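Dreltine opens shared kitchen to residents

May 15, 2026

The Dreltine Housing Association has opened the refurbished shared kitchen at its Prurkberg building, bringing to an end a program of works that began last November. The kitchen serves the 94 households in the building and may be used from 7 a.m. daily.

The works were carried out by Ziółkowski, a local joinery and plumbing firm, within a budget set by the association's members at their annual meeting. Priority was given to the washing-up area, which had drawn more comments than any other part of the room in the most recent survey of residents. The association received 693 written responses to that survey across all of its properties.

The new sink has two basins, the larger of them on the right beneath a tall chrome faucet, and is set into a light wooden countertop.
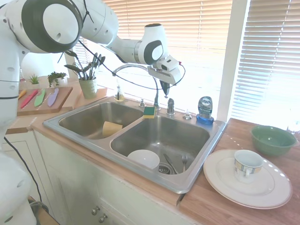 Residents are asked to wash, dry and put away their own plates, cups and cutlery after each meal. Dishes should not be left in either basin overnight. Sponges and dish soap are supplied by the association and will be replaced on the first working day of each month. Anyone who finds that supplies have run out before then may collect more from the building office during opening hours.

Cooking oil and food scraps must not be put down the drain. A clogged drain closed the former kitchen for 18 days last year, and the association spent $3,000 on repairs that were not covered by its insurance.

The window has also received attention. The sill has a smooth, cream-coloured painted surface, and white horizontal blinds allow users to adjust the daylight during the brighter part of the day.
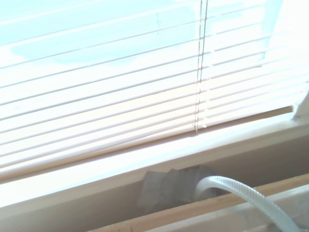 The blinds may be raised or lowered as users prefer, but should be left down when the room is locked for the night. Items should not be stored on the sill. Slats that become bent or detached should be reported to the building office and not repaired by residents.

Bookings for group meals will be accepted through the Stultum reservation service, which already handles the laundry and the meeting room. A booking gives a group first use of the counters and the sink for up to three hours — it does not close the kitchen to other residents. Requests must be made at least two days in advance.

Copies of the kitchen rules are available at the building office. Comments on the new arrangements may be submitted in writing until the end of November.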